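Sirko Support Portal
Ticket: Left hand drops clothes on the way up, laundry and tidy routines
Product: Skivulov, two arms, five-finger hands
Site: Starnstead
Status: Open, waiting on customer
Priority: Normal (customer changed from High)

Original message

Hi Sirko folks,

First off, we're having a great time with the Skivulov and I don't want this to read like a complaint. A year ago I'd have told you a machine picking up a shirt was years off, and now ours does it before morning tea! But we've hit a snag with the left hand and I've run out of ideas of my own.

The job is the plain old laundry one. Basket in front of the robot, clothes in a heap, left hand takes one garment, lifts it clear and carries it across to the machine. The right hand is supposed to steady the rim and then get out of the way. When it works it's lovely to watch. When it doesn't, the left hand gets a decent pinch on the cloth, starts up, and somewhere between the basket rim and the top of the lift the fingers relax and down it goes.

We did 34 runs before writing to you. The hand let go early in 8 of them. I know that's a pretty good score for a pile of washing, and my family doesn't do much better, but it's always the left hand and always on the way up, so I figure there's something to find.

Things that might matter:

Arm speed is set to 80 percent. Grip is on "soft goods".
The garments are a teal shirt with a collar and a black one that bunches up into a lump. Both get dropped. The teal one is dropped more, but it also gets picked more, so don't read much into that.
No fault light, no message on the tablet. As far as the robot's concerned it finished the lift and is off to the next step with nothing in its hand, which is a bit sad to watch.
The basket is up on the wooden tray top. It used to be straight on the carpet and the drops happened then too.

Starting position is the same every time, one hand to each side of the basket, feet square to the tray. 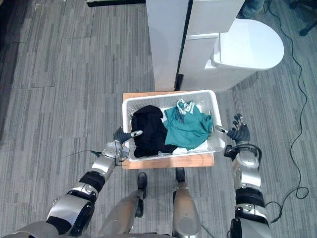
What we've tried so far

Restarted the robot. No change. Restarted the tablet as well, out of superstition.

Wiped the fingertip pads with a damp cloth and let them dry. They were a bit linty from the towels the day before. I thought this had fixed it, we got a good long stretch with no drops, and then two close together. So the lint may be part of it, but it isn't the whole story.

Re-ran the hand calibration from the service menu. Passed, both sides.

Changed grip from "soft goods" to "firm". Worse, if you can believe it. It squeezes harder and the cloth squirts out between the fingers. Back to soft goods.

Swapped the jobs over so the right hand lifts and the left hand steadies. No drops at all, but I only had time for a short session before somebody needed the room, so treat that as a hint.

Tried thinner things (tea towel, pillowcase). The tea towel went fine. The pillowcase went fine until it caught on the lattice of the basket and brought the whole basket along for the ride. Separate problem! I'll put in another ticket for that, it made our week.

Any thoughts welcome. Happy to run whatever you want run.

Reply from Sirko support, Tuesday

Thanks for the clear write-up, and for doing the swap test, which saves us a round trip.

A passed calibration means the fingers reach the right angles with the arm at rest. It doesn't tell us what happens with the arm stretched out high and away from the body. Please do the following and post what you find:

1. Set arm speed down to 45 percent and repeat the laundry routine with the left hand lifting.
2. Pause the arm at the far end of the carry with the cloth still in the hand. Check how the cable lies on the outside of the left arm between wrist and elbow.
3. In the service menu, open Hand, then Trace, and note whether the grip reading dips when the arm passes its highest point.
4. Please leave the grip on soft goods.

Customer update, same day

Speed down, grip left alone. Slower is definitely better. It's also slower, obviously, and I made a cup of tea during one of the lifts, but I'd take a patient robot over a quick one that leaves shirts on the floor.

Paused the arm over the machine with the teal one in hand, as you asked.

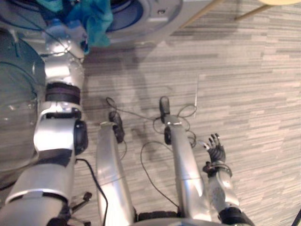 Step 2, left arm stopped at the far end of the carry, teal cloth held, right hand open and waiting.

I ran a finger down the cable while it was paused. From the wrist to the elbow it's tighter than I expected. With the arm folded I can lift it away from the forearm easily, and with the arm out like this there's hardly any give left. I checked the right arm in the same pose and it has more to play with.

Trace: yes, there's a dip! Small, right at the top of the lift, and it comes back on the way down. On the runs that dropped, the dip is deeper and the fingers open before it comes back. I wouldn't have known to look there, so thank you. I've attached the trace file to the ticket.

While I had everyone's attention I also put it through the pick-up-small-things routine, with the wooden box on the floor. This is a low reach, arm down and forward, nothing up high. If the cable theory is right then the hand should behave itself down there.

And it did. No dips on the trace, fingers held wherever I stopped them. Stopped it on the approach to the box and left it hanging there while I went looking for the torch, and the reading didn't budge.

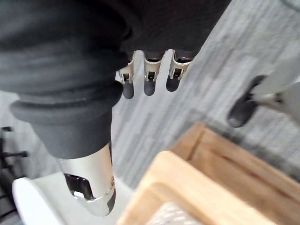 Sirko support: Good test. A hand that holds steady on the low reach and loses grip on the high one points away from the fingers and pads and toward the cable run, most likely where it was clipped at the elbow during setup. Before you move the clip, could you try a low task with something rigid and a bit awkward? Cloth hides a lot. If the grip reading stays flat on a hard object close to the body, we can close off the hand and stop asking you to wipe things.

Also, please don't run the laundry routine at full speed until the clip is sorted.

Customer update

Will do. No danger of full speed, I like this robot.

We have a kitchen routine that suits. There's a big steel container and a wooden stick that stands in for a spoon, and the robot has to pick the stick up from beside the container and pop it in. I love this one because it's such an ordinary thing. Anyone who cooks does it without looking. For the robot it means getting a finger and a thumb either side of something skinny, with a shiny curved wall right next to its knuckles, and the wall gives the camera all sorts of reflections to puzzle over.

Results, at the slower speed:

It knocks the stick more often than it grabs it first go. I think that's aim and I'm not reporting it as a fault.
Once it has the stick, it has the stick. I tugged on it. It was quite a firm little tug-of-war and the robot won.
Trace flat the whole way, including the turn over the rim.
On one run it stopped short and re-planned all by itself, came in from a different angle and got it. That's new since the last update, isn't it? Whoever did that, well done.

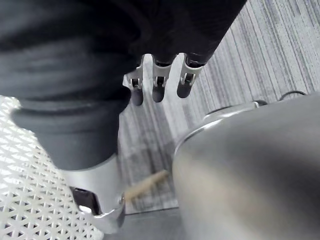

Mendamden: Jumping in because we run the same model in our workshop and had a drop like yours, sorting rags into bins. Ours was the elbow clip. It had been fitted a notch too far down the arm, so everything low was perfect and everything above bench height was a lottery. Moving it took a few minutes. The harder part was that we'd spent a fortnight blaming the rags, and had gone and bought nicer rags. On the shiny container, try throwing a tea towel over the side nearest the hand. It helped the aim on ours a fair bit with metal tubs, though you do then have a tea towel to look after.

Customer update

Thanks Mendamden, that's really useful, and I'm sorry about the rags. Good to hear of one doing proper shop work too. Does yours put the lids back on things? Ours can't manage a lid to save itself.

Sirko, I'm going to call the hand cleared unless you object. Can you send the drawing for the elbow clip? The one in the setup booklet shows the older arm.

A question that's a bit off to the side. People here keep asking me if the thing can do housework yet, and I'd like to give them a fair answer. Mine at the moment is that it can do bits of housework, on a good day, with someone in the room. Picking up, carrying, dropping things into other things: yes, and better every month. Folding: it tries. Anything with a lid, a zip or a wet sponge: come back later. Is that about where you'd put it?

Reply from Sirko support, Friday

Clip drawing attached, sheet for the current arm. Power down at the wall first and let the arm settle fully before you undo anything. Move the clip up one notch toward the shoulder, check there is slack with the arm fully extended, then re-run the hand calibration and the trace. Do the left side only. The right is fine as it is.

Your answer on housework is close to what we tell people. We'd add that it does best when the basket is where it was yesterday. Lids are being worked on, no date.

The self-correction you noticed came in with the February update. Passed along to the team, they were pleased.

We'll keep the ticket open until you've posted a laundry trace with the clip moved. Please start at 45 percent again and only go back up if the dip is gone.

Customer update

Got the drawing, thanks. Ours is on the lower notch, same as Mendamden's was. Doing it Monday when I have the room to myself. Will post the trace after, and I'm saving the teal shirt for it.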